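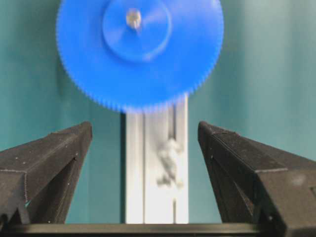 The wrist view on the Wurex arm, with the blue gear up top and both fingers open in front of the rail.

Hi Muthoni,

Progress on the Wurex kit since we last talked, and I'm mostly happy! You asked me to say whether Kokdale should put its money into more of these, so I'll try to get to that and not wander off (you know me).

The arm itself went together in an afternoon. The manual is fine until the wiring page, which has two drawings that disagree with each other, so I wrote to Wurex and Amarachi Jibrin on their support desk sent back a corrected one the next morning. Full marks for that. The black fingers that ship with the kit are better than I expected, with a rough enough surface to hold small parts, and I haven't felt any need to swap them out.

The wrist camera is where I keep going back and forth. Things close to the lens come out soft. Look at the gear in the view above: you can see it's a gear, you can see the metal bit in the middle, but the teeth are so fine that they turn into a fuzzy edge. The small gray piece by the rail is worse, just a blur. For lining up the fingers it's plenty. For checking parts I wouldn't trust it yet, and I've asked Amarachi if the focus can be changed.

On numbers, we've logged 2,103 pick attempts so far, which is ahead of the plan I gave you in January. I lost roughly 300 of them to a bad cable and left those out of the success sheet, but they're in the raw log if you want to look.

Spending is a bit under. The kit came in at the quoted price, and the only extras were a spare cable and a second set of fingers (still in the bag).

So, more kits? I'd say one more, and wait on the rest until I hear back about the focus. The second one would let me run the Salehi parts without tearing down this setup every time, and that teardown eats most of a morning. If you're okay with it, I need your sign-off before I can place the order.

Thanks for being patient with my long emails!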